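From: Hilde Groen
To: tredeneck-network list
Date: 2018-02-19
Subject: Re: [tredeneck-net] the blue cable, again

Jelle, I've read your message twice and I'm going to take the points in the order that suits me, with yours quoted where I disagree with them. Pictures first.

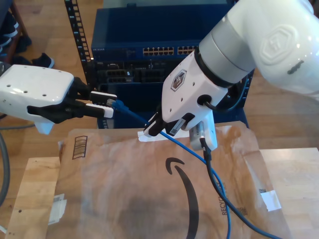
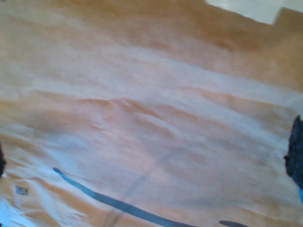
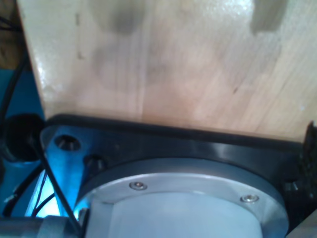
*Top to bottom: the switch with the blue cable in front of it, a wrinkled tan sheet, the pale board.*

Now then.

> On the subject of the rack, Jelle Vandenberghe wrote:
>
> Hi all,
>
> I was at the rack last night looking for a free port for the Zikirside link and came away with some concerns. In no special order:
>
> 1. There is a blue cable that isn't on the sheet. What is it for?
> 2. Can we please agree on one color per purpose? I proposed this in 2 separate emails last year and got a thumbs up from Tineke and silence from the rest of you.
> 3. The work surface under the rack is covered with packaging. I moved some of it to put my laptop down. I don't think that's a proper bench.
> 4. Why are we still using cables with no label at either end? Pokex sells printed wraps in packs of 50. I'd happily order them.
>
> Also the sheet itself says the last change was ticket 1778, and I can't find that ticket anywhere.
>
> Jelle

**The blue cable.** It's the spare patch lead. It isn't on the sheet as the sheet lists what is plugged in, and a spare spends its life lying on the bench waiting for somebody to doubt one of the others. When a port goes quiet you swap the spare in. If the link comes back, the old lead was bad and goes in the bin. If it doesn't, the spare goes back where it was and you start reading logs. Please do not put the suspect lead back on the bench afterward. We had three "spares" that way in the fall, two of which were the reason we needed spares.

I'll add a line at the bottom of the sheet that says "blue, on bench, spare". I would also ask that it stays the only loose one. Liesbeth has a shoebox of assorted leads at her desk for anyone who needs length or variety.

**Colors.** I was one of the silent ones, so let me be less silent. I'm in favor of a color scheme in the same way I'm in favor of flossing. What we have is a bag of whatever Meijer had in stock the week we moved in, and re-cabling to match a legend means pulling leads that work. I've done that once, at my previous job, on a calm afternoon, and it stopped being calm at the fourth lead.

Counter-proposal: new leads follow your scheme, old leads keep their color until they die. Blue stays for the spare, and nobody buys more blue. In a few years you'll have your rainbow.

**The packaging.** This is where I have to confess, a bit. The flattened brown mailer with the smile on it is mine and I would like it to stay. It keeps the little clipped ends and bits of tape in one place, and when it gets ratty you fold the mess up inside and put another one down. They arrive in this building at a rate that no bench could keep up with. It even says RECYCLE on it, and I consider this recycling.

The crumpled white paper I won't defend. Whoever owns it, please come and get it, or I'll assume it was nothing.

You're right that it isn't a proper bench, though. If someone wants to price one up, I have only two wishes: that it be deep enough for a laptop *and* a lead lying flat, and that it not be glossy. The pale wood looks very handsome, but anything with that much shine throws the light straight back in your eyes when you're trying to see which way up the little clip goes. A matte top, and something darker, would do me fine. Mirjam, you said your brother-in-law does countertops. I'm only mentioning it.

**Labels.** Yes, order them. One pack of 50 will do both ends of everything we have, plus the ones Tineke will stick on crooked. A few requests while you're at it:

- Write the port number and the room, and nothing else. Names of people go stale. We still have a lead marked for someone who left before I started.
- Put the wrap a thumb's width behind the plug. If it sits right up against it you can't get at the clip.
- Label the far end first. The near end is easy, and once it's done you feel finished and go home.
- Leave the spare alone.

**Which port for Zikirside.** I would like to keep 11 free, so please don't use it, however inviting it looks. It's promised to the reading room. And before you take any other: a lit port has something alive at the other end, but a dark one isn't automatically yours. It might be somebody's printer having a rest. Check the sheet, then ask here, then wait a day. I know the last step is the annoying one.

The box underneath the switch is a separate matter with different ports, and I'd rather we didn't hang Zikirside off it just because there's room.

**Ticket 1778.** It was closed under the old tracker, the one we lost the password to. From memory it said "moved things, seems OK," and it was written by me. I can't improve on it now.

So, to do, unless someone objects by the end of February:

- Jelle orders the wraps
- I fix the sheet (the spare, the reading room, and the two rows that say "??")
- Liesbeth tells us whether the shoebox can move closer
- Mirjam asks about a countertop, or tells me to stop bringing it up

And Jelle, if the mailer is still in your way next time, slide it over a bit, but leave it flat. I had to go looking for the other half of my tape.

Hilde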